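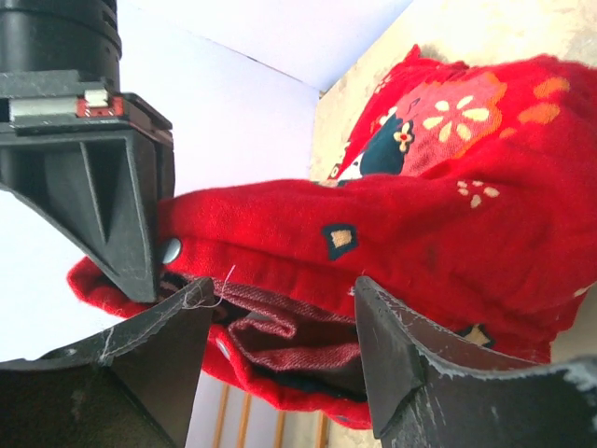 Iqra Ansari wrote in July that the mending sessions at Roltholm had been harder to get to than the ones at Harkness, and that she had twice missed the last bus home. Her comment was one of several on the same point, and it has shaped much of what is set out in this report.

Progress report to the Mkhize Fund
Repair and Reuse in the Villages, second period
7 September 2022

1. Sessions

Regular sessions have continued at Harkness library and at Roltholm hall. In response to the comments on transport, the Roltholm session now begins an hour earlier. Attendance there has improved, in particular among residents who do not drive. The Harkness session remains on its former timetable and is usually full by mid-morning.

Most items brought in are clothing and household textiles: trousers with worn knees, coats with broken zips, curtains to be shortened. Small electrical goods are accepted at Harkness only, where a qualified tester attends.

2. Training

Umut Akyol has led 11 evening classes in basic hand and machine sewing. The classes were planned for beginners, but a number of those enrolling already had some skill and asked for work on linings and collars. A separate intermediate course has therefore been drafted and will be offered if places can be funded. Two participants from the first course now help at the Harkness table.

3. Leaflets

Up to 1,000 copies of the leaflet "Before You Throw It Out" will be delivered to homes in both villages. The text has been revised following remarks from readers that the washing advice was too long. Printing was delayed by a change of supplier and is now in hand with Zimora.

4. Difficulties

Storage at Roltholm is still not satisfactory. The cupboard made available to the project is shared with the playgroup, and thread, scissors and irons must be carried in and out for each session. A request for a lockable unit has been made to the hall and a reply is awaited.

Spending on thread and needles has been higher than forecast. Spending on publicity has been lower, and the Fund's agreement is sought to move the balance between these headings.

5. Next period

The project will hold an open day at Harkness in December, with a clothes exchange in the afternoon. Attendance records for both sites will be sent with the next report, together with the revised budget.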